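La tiranía de la cocina bonita

Mi vecino Ridwan Pelupessy ha tardado 8 meses en elegir los tiradores de su cocina. Me los enseñó en agosto, ya instalados, con la solemnidad de quien presenta a un recién nacido. Cenamos pizza a domicilio para no manchar nada. 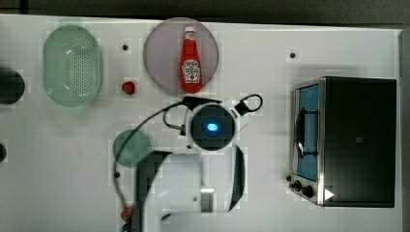
La cocina doméstica ha dejado de ser un taller para convertirse en un salón con grifo. Lo veo en los catálogos, donde los cajones esconden lo poco que queda y las encimeras relucen como pistas de hielo. Un escurridor verde claro, translúcido, tumbado sobre una superficie blanca, ya pasa por desorden. Guárdelo, dice el decorador. ¿Dónde? En una torre extraíble de la casa Rallen que cuesta 1.634 euros y que se abre, cuando quiere, con un leve empujón de cadera.

Yo no tengo torre. Tengo una balda torcida y la convicción de que lo que se guarda demasiado bien deja de usarse. Mi rallador desapareció tras una mudanza a Lindport y pasé el invierno cortando el queso en láminas irregulares, que servía llamándolas «rústicas». Qistina Jugah, que cocina para seis y no lee revistas, lo cuelga todo de clavos. Entrar en su casa es como visitar una ferretería con olor a comino -- y se come de maravilla.

El comercio ha entendido bien nuestra vergüenza. Nos vende primero el cacharro y después la caja para esconderlo. Conservo la factura de unos organizadores: 666 euros, cifra que debería haberme puesto sobre aviso.
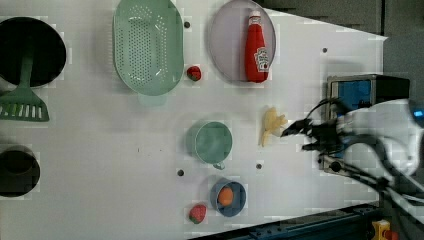 ¿Hace falta entonces renunciar al orden? Basta con dejar a mano lo que se usa cada día y guardar lo demás donde uno pueda encontrarlo sin ayuda.

Ridwan, por cierto, ya busca otros tiradores. Dice que los actuales se marcan con los dedos.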